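The Big Wardrobe Gets Its Turn

Linen month is here again, and I have been looking forward to it since December! Those of you who joined in last year will remember that we did kitchens. This time we are going for the bedroom, and in particular for the large wooden wardrobe, that grand piece of furniture so many of us inherited, squeezed up a staircase and then filled without much thought. 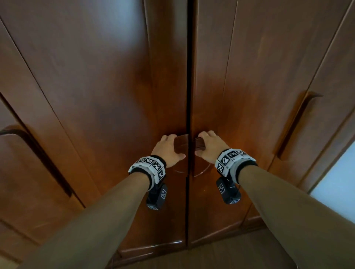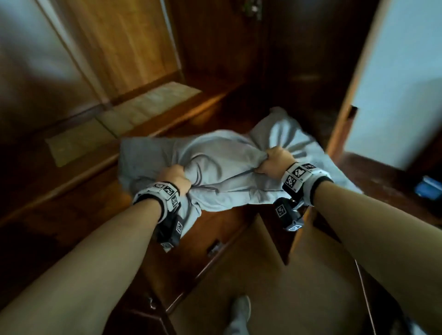

Start with the bedding, whatever else you have in there. Sheets and pillowcases take up more room than coats do, and they are so much easier to make decisions about (a coat has memories, a fitted sheet mostly has elastic). Take everything out, one drawer at a time, and lay it on the bed in piles by size. If you find a pillowcase that belongs to a set you gave away years ago, put it straight in the rag bag and enjoy the feeling.

Then the folding. I am a late convert to the long fold: in half lengthwise, in half again, smooth it flat with your forearm, then fold in thirds until it fits the drawer. Stand the bundles on edge so you can see every one. I used to stack mine flat and only ever slept on the top 2 sets, over and over, while some lovely old cotton sat at the bottom doing nothing. Now I get to use all of it!

A word on old drawers. If yours stick, rub a plain candle along the runners, and go easy on the handles when you pull. A reader on Bittencourt Street wrote in to say she lines hers with leftover wallpaper, and I have since done the same with a green leaf pattern that makes me happy every morning. Lavender bags are welcome, cedar blocks too, but let the wood air for an afternoon with the doors open before anything goes back.

Spare bedding in decent shape can come to the Hisham Hall swap table, any day up to 6 p.m. Last year's swap passed along 994 pieces, and 78 of those were full sets with matching pillowcases, still my favorite statistic in the whole history of this newsletter. Please wash everything first and pin a note with the size on it. Twin sheets are the ones people ask for most, and we never have enough flannel.

Next time we move up to the hanging rail, so start saving your good hangers.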